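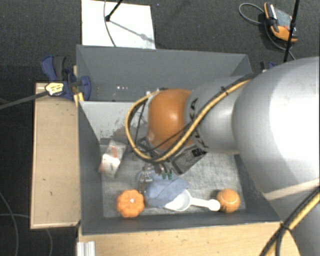
Periklis Psarras told me that I should throw away the gray bin, that a bin with so many scratches on the bottom makes everything you put in it look like garbage. He may be right. I thought about it for one evening and then I kept it.

I write today about bins, the big open kind with tall sides, because I have spent a good part of the summer putting small things in them and taking them out again. When I moved to Pandstead I had one drawer for everything that did not have a place. Cloths, little boxes, batteries, a tape measure, keys for locks I no longer own. The drawer became full in June and after that it did not open anymore. I had to take off the front with a screwdriver.

So I changed to an open bin. My rule is simple: a small thing which has no home goes into the bin, and on Sunday I empty it. I do not put a lid. With a lid I forget that the things exist, and it is the drawer again.

The first weeks I made a mistake with the cloths. I put them in last, on top, and they covered all the rest, so when I was searching for a key I had to lift everything. Now the cloth goes loose in the middle of the floor and the hard things stay around it. It looks a bit poor, a few objects and so much gray around them, but I can find what I need with one hand while I am on the phone.

About the shape I also learned something. I had bought before a bin from Stoltell, a white one, with straight walls. It was pretty. But the small things went into the corners and I could not get my fingers under them, especially coins and flat washers. A wall that slopes down to the floor is much better – the things slide toward you. If you are choosing between two bins, put your hand inside each one in the shop and try to pick up a coin. The people will look at you, it does not matter.

The scratches I tried to clean. First with dish soap, then with baking soda and a soft brush, and I rubbed for about 44 minutes, which I know because I was listening to a radio program and it finished. The dust went away and the scratches stayed. My neighbor says there is a paste for this at Michailidis, but I asked the price and for that money I can have a new bin. I prefer to put a piece of felt on the floor if I will one day keep glass things there.

What I still have not solved is paper. Receipts, instructions, the small card that comes with a lamp. They do not belong with keys and cloths, they get bent, and on Sunday I read each one again and put it back. For the moment they are in an envelope on the kitchen shelf, and the envelope is already quite thick.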